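Speaker notes: What the dish room taught us
Dellwood, February session. Slot is 42 minutes including questions. Keep water nearby.

Opening

Say who I am. Yichen Xia, operations at Arnden. We run canteen kitchens. I came up through the dish room, so I have sorted a lot of cutlery by hand.

Thank Dorothy Bainbridge for the invitation. She asked for a talk on what changed for the staff. The technical people are on after lunch.

The job before

Two people on the sorting bench each shift at the Plukthorpe site. Chopsticks, spoons, skewers, all into baskets. Standing the whole time. Most people asked to be moved off it within a few months.

Ask the room: who here has done a job like this? Wait for hands.

Why small things are hard

A plate is easy for a machine. It is flat and wide and it stays where you put it. A chopstick rolls, and a skewer bends. Putting one upright in a basket that already has others in it means finding a gap and coming down straight. People do this without looking. The machine has to learn it from people doing it with a gripper in the hand, over and over.

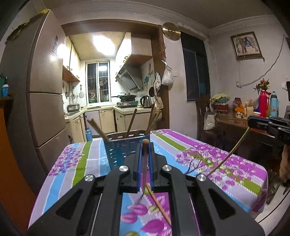
Our staff did a lot of this demonstration work themselves. Management first planned to bring in outside operators. The dish room crew objected and they were right to. They knew the grip to use and where things jam. We paid the hours at the shift lead rate. Say this slowly, people always ask about it.

What changed at Plukthorpe

Go through in this order:

Sorting bench went from two people to one, who loads, clears jams and checks the baskets.

The other post moved to prep. Same hours, same pay. One person didn't want prep and left. Do not skip this.

Breaks got harder. When two people stood there they covered for each other. Now somebody has to come over from the line. We still don't have a good fix.

Talk went down. Khamphan, who had the bench for 10 years, told me the work was lighter and the day was longer. Read it as he said it, then pause.

What I would do differently

Tell the crew before the trial starts. We told them the same morning.

Write down who can stop the machine. We assumed everyone knew.

Agree on the new post before the old one goes.

Questions

Likely ones: cost, injuries, union. For cost, refer them to Dorothy, she has the sheet. If time is short, drop the break schedule and go straight to pay.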